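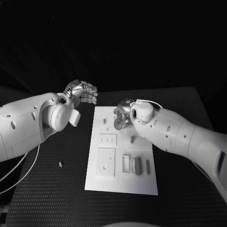
A table at the Favow workshop building in Vesolbridge.

VESOLBRIDGE, November 23, 2023 – Favow, the shared workshop operator, will open a second building in Cosgrove next August, adding 275 member places to the 453 it already offers in Vesolbridge.

The new site is a former print works on the canal side of Cosgrove. Favow has signed a lease on the ground and first floors and will start fitting them out in the spring. The upper floor will stay with the current tenant, a picture framing business.

Members in Cosgrove will have use of a wood shop, a sewing room and a ceramics studio with two kilns. There will also be 70 lockable storage units, which can be rented by the month. Storage has been the most common request from Vesolbridge members, and the waiting list there is closed for now.

Prices will be the same in both buildings. Anyone who joins at one site can book bench time at the other at no extra charge. Evening classes in chair repair, pattern cutting and glazing will move to Cosgrove once the building is open, and the Vesolbridge rooms they use now will become general bench space.

The fit-out is being handled by Prusia, the contractor that refitted the Vesolbridge loading bay. Work on the roof and drains comes first. The side entrance will get a ramp, and a goods lift will serve the first floor.

Current members can put their names down for a Cosgrove storage unit starting this week at the Vesolbridge front desk. New memberships will go on sale in the spring, with a limit of 5 per company.

Opening hours for the Cosgrove building will be posted on the Favow website before bookings begin.

ENDS

Press contact: Favow press desk, Vesolbridge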